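Jan 11, 2020

Boiler log first, then the rest. Pressure was low again this morning. I topped it up through the filling loop and closed both valves by hand until they stopped. The drop was the same size as the last one, which points to a slow leak and not a stuck gauge. The Viklund manual says to check the relief pipe outside, so I taped a plastic bag over the end of it. If there is water in the bag tomorrow, the fault is in the relief valve or the expansion vessel. If the bag stays dry, the leak is on the radiator side and I will have to lift boards.

I have suspected the expansion vessel since September. The needle climbs too far when the system heats up and falls too far when it cools. I tapped the vessel top to bottom with a spoon handle and it sounded dull the whole way. A good one should ring hollow on the air side. I did not press the air valve, because the pressure has to be let out of the water side before any reading there means much.

Meter reading 1,468 at breakfast. I will take the next one at the same hour so the two can be compared.

Bled the upstairs radiators in the usual order, nearest first. Air from the back bedroom, a long hiss, then water. None from the others. The towel rail in the bathroom is still cold along the bottom, so that is sludge. A bottle of cleaner from Kovau costs 22 and has to circulate for a week before draining. There is no sense putting it in until the leak is found, as half of it would go out with the leak.

Phoned Olside for a price on a new vessel. They have the size but not the bracket, and the old bracket has rusted to the wall plate. Soaked the bolts in penetrating oil at 11 and again after lunch. One has moved a quarter turn. The other has not moved and the corners of the head are starting to round off. Stopped before I made it worse.
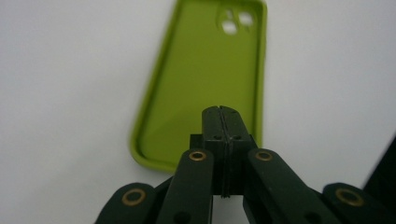
The flexible hose is the other item. The one fitted now is the original and has a kink near the elbow, and if the vessel comes off I would replace both at once. Clolico lists a longer hose with the same thread at each end. Need to measure the run properly with the cover off before ordering.

Evening: pressure holding at the mark I made in pencil on the casing. House warm by supper. Thermostat turned down 2 degrees for the night. Check bag before breakfast, then move the oil can back to the shed.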